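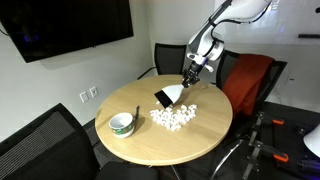
Rubrik: Unterwegs & Ausprobiert

Zum Tag der offenen Tür bei Pretia in Droswood waren 78 Leute angemeldet, und gefühlt standen alle gleichzeitig vor der Garderobe. Der Vortrag zum Auftakt sollte 30 Minuten dauern und hielt sich nicht daran. Wir haben dabei gelernt, dass die Automatisierung des Alltags unmittelbar bevorsteht, so wie schon im Vorjahr. Dann durften wir endlich zum Tisch.

Das Projekt heißt Evangelista, was nach Kirchenmusik klingt, und kümmert sich ums Abräumen. Ein weißer Roboterarm hält einen Schaber mit flacher schwarzer Klinge und soll damit einen Haufen kleiner weißer Brocken über eine runde Tischplatte schieben. Über die Beschaffenheit der Brocken gab es im Publikum zwei Lager, Schaumstoff und Marshmallow. Die Vorführenden wollten sich nicht festlegen, gekostet hat niemand.

Wer zu Hause Krümel vom Tisch wischt, hält das für eine Sache von Sekunden. Der Arm sieht das anders. Er senkt die Klinge schräg bis kurz über das Holz, überlegt, korrigiert den Winkel, überlegt wieder. Beim ersten Durchgang, den wir sahen, wanderte der größere Teil des Haufens brav nach links, der Rest verteilte sich zu den Seiten wie eine Schulklasse im Museum. Beim zweiten war der Druck zu gering, und die Klinge strich mit großer Würde über alles hinweg. Der dritte gelang, es gab Applaus, und eine Dame neben mir sagte halblaut, ihr Mann brauche auch 3 Anläufe.

Schwierig ist laut Pretia vor allem der Kontakt: zu fest, und das Werkzeug verkantet, zu locker, und es bleibt alles liegen. Dazu kommt, dass lose Stückchen sich jedes Mal anders verhalten. 200 Durchgänge habe man seit Dezember gefahren, und kein Haufen sei wie der andere gewesen. Das hat mich mehr beeindruckt als der Vortrag.

Auf dem Tisch steht übrigens auch eine bunt verzierte weiße Tasse. Auf die Frage, ob der Roboter sie mit abräumen könne, hieß es, das sei ein anderes Teilprojekt. Es trägt den Namen Brinano und ist noch nicht vorführbereit. Die Tasse hat unseren Besuch jedenfalls unversehrt überstanden, auch wenn einige in der ersten Reihe bei jeder Bewegung des Arms hörbar Luft holten.

Zum Schluss gab es Kaffee und Streuselkuchen im Foyer. Die Krümel dort hat jemand mit der Hand weggewischt, ganz ohne Kalibrierung. Wer beim nächsten Termin mitfahren möchte, meldet sich bitte wie gewohnt über die Redaktion und bringt etwas Geduld für die Parkplatzsuche mit.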